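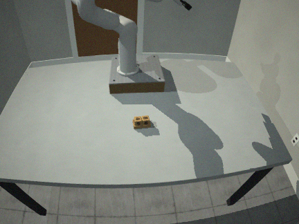
Two small wooden cubes, side by side on the table.

The Fuddale Reservoir Log

The level at the dam wall was 174 centimetres below the sill when the keeper took the morning reading in April. She wrote it in the book, initialled it, and went down the ladder to look at the second gauge.

There were two gauges at Fuddale. The first was a painted staff fixed to the masonry. The second was a float in a pipe, supplied by Esico and installed before her time, which sent its figure to the water company's office at Suominen every hour. The two should have agreed. For eleven years they had, to within the thickness of a painted line.

The float gave 205.

She tapped the pipe. The figure did not change. She opened the cap, lowered the weighted tape and waited for it to go slack. The tape also gave 205. She wound it in, wiped it, and repeated the measurement with the same result. Then she climbed back up and read the staff again, which still gave 174.

Procedure in the case of disagreement was set out on the inside cover of the book. The keeper was to record both figures, inspect the inlet for blockage, and inform the office. She recorded both figures. The inlet was clear. She telephoned the office and was told that the level was 205, as received, and that no fault was showing.

"The staff says otherwise," she said.

The office said the staff was not used for anything.

She considered this during the walk back along the wall. The staff had been read every morning since the valley was flooded. There were 800 pages of readings in the cupboard, in several hands, and the early volumes also noted wind, ice and the condition of the road to Jutine. It had not occurred to her that they were not used for anything.

At noon she read both gauges again. The staff gave 174 and the float gave 205. The surface was flat and there was no wind. At the foot of the staff the water met the stone at the mark, and she could put her hand in it there.

She fetched the spirit level and a length of clear hose, filled the hose, and ran it from the staff to the pipe. Water in the two ends of a hose will stand at the same height. She held one end against the masonry and had the other clamped to the pipe with a bracket from the boat shed. The end at the staff stood at the surface of the reservoir. The end at the pipe stood 31 centimetres above the water inside it.

She checked the hose for air and found none. She left it in place overnight.

In the morning the difference was the same. She drew a line under the previous entry and ruled the page into two columns, one for each gauge. The old column had no heading, so she gave it one. It took her some time to choose the word, and in the end she wrote "Lake". Over the other she wrote "Pipe".

Then she entered the figures, initialled both, and went to see to the road gate.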